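Progress report to the Folness Fund: shared laundry room, Pradholm House

**Summary**

Work on the shared laundry room has continued since our last report. The room is in daily use by residents of both floors, and the grant of £947 for equipment has been spent in full. A further £500 has been set aside for upkeep.

**Equipment**

The front-loading washing machine remains in service and is open to residents from 8 am. Soft baskets with looped handles have replaced the rigid crates, which residents found hard to carry on the stairs.
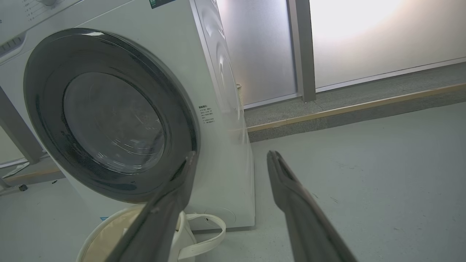
**Use of the room**

Families with young children continue to be the main users. Bedding and children's items make up much of the washing, and we have asked that each household bring one basket at a time. The tiled floor is swept each evening and baskets may be set down on it while a load is sorted.
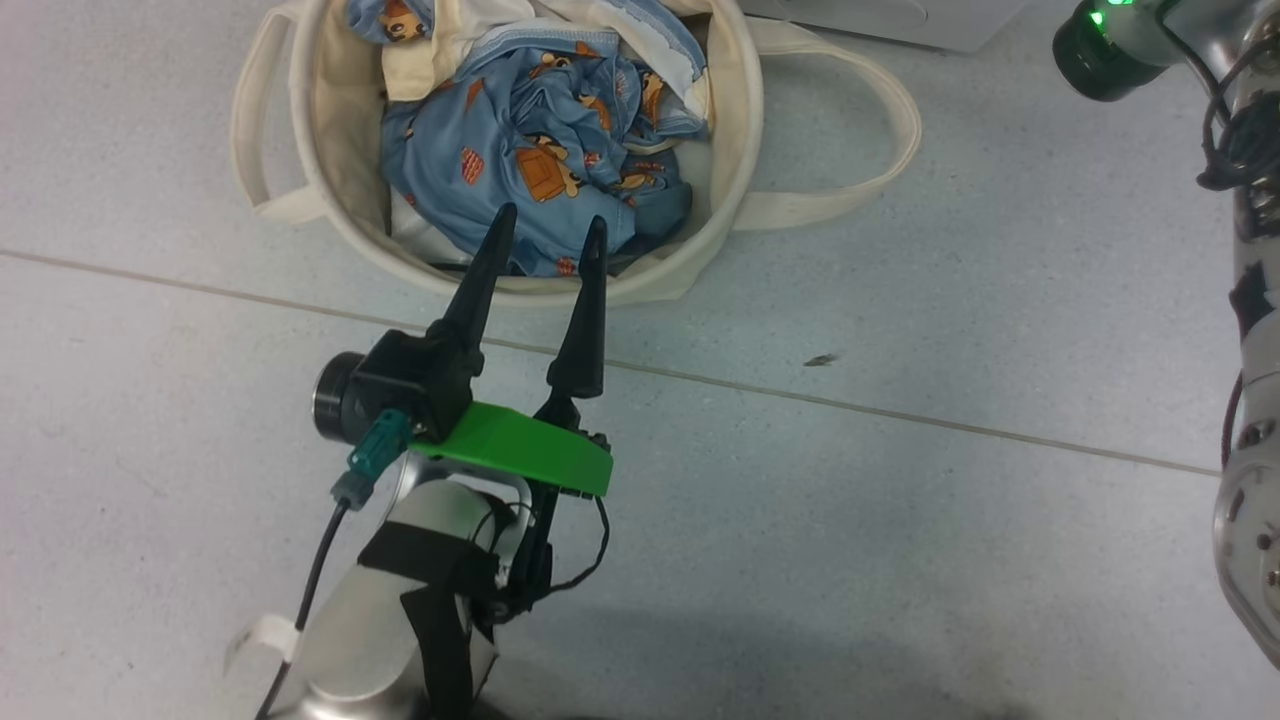

Residents have asked for a longer session on Sunday, and a trial will begin next month. The booking sheet will be changed to allow 2 slots per household each week. Rondlow Services has agreed to keep its call-out charge unchanged during the trial.

**Care of glass and fittings**

Our cleaning guidance has been rewritten in plain language and now covers breakable items as well as the appliance.
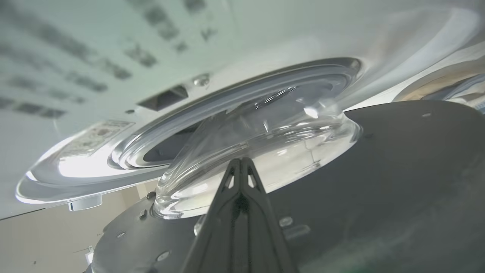 The revised guidance will be issued to every household with the new booking sheet. It asks residents to use a soft cloth and to report any chips or cracks at once. Clear glass with a thick, rounded rim, such as the dome-shaped piece, is to be wiped by hand and dried before it is put away.

**Next period**

Expenditure to date, including minor repairs, stands at £1077. Khosravi Accounts will review the figures before the final claim is submitted in July.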